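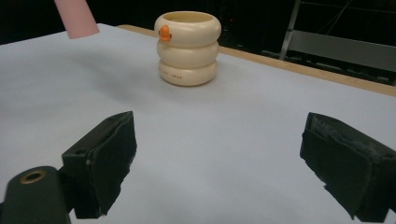

# About Padska

We love cups. Mugs, beakers, tumblers, toddler cups with a duck on the rim, the plain white thing you got free at a bank: if you can drink cocoa out of it, we want to talk about it!

Padska is a small pottery and design school over the Gekov bakery (yes, the whole stairwell smells like rye bread, and no, you won't get used to it). Dorota Jakubowski started it with one kiln and a class of five people who mostly wanted to make soup bowls. These days we have room for up to 60 students a term, and Umesh Singhal runs the drawing and model-making side, where a lot of the fun starts.

Every beginner spends the first evening on shape. We pass cups from hand to hand and ask what makes you want to pick one up. Fat rounded rings stacked like pool floats? A wide mouth? One tiny orange character sitting up top when everything else is cream? People get really into it, and the arguments about handles can run past closing.

After that it's clay, eight weeks of it, with glazing at the end. Antonina Holovko looks after the kilns and will happily tell you why your yellow came out brown.

Classes are for adults and for kids with a grown-up along. The new term opens in August, and the door is open from 5 p.m. if you'd like to come up and look around first. Bring your favorite cup!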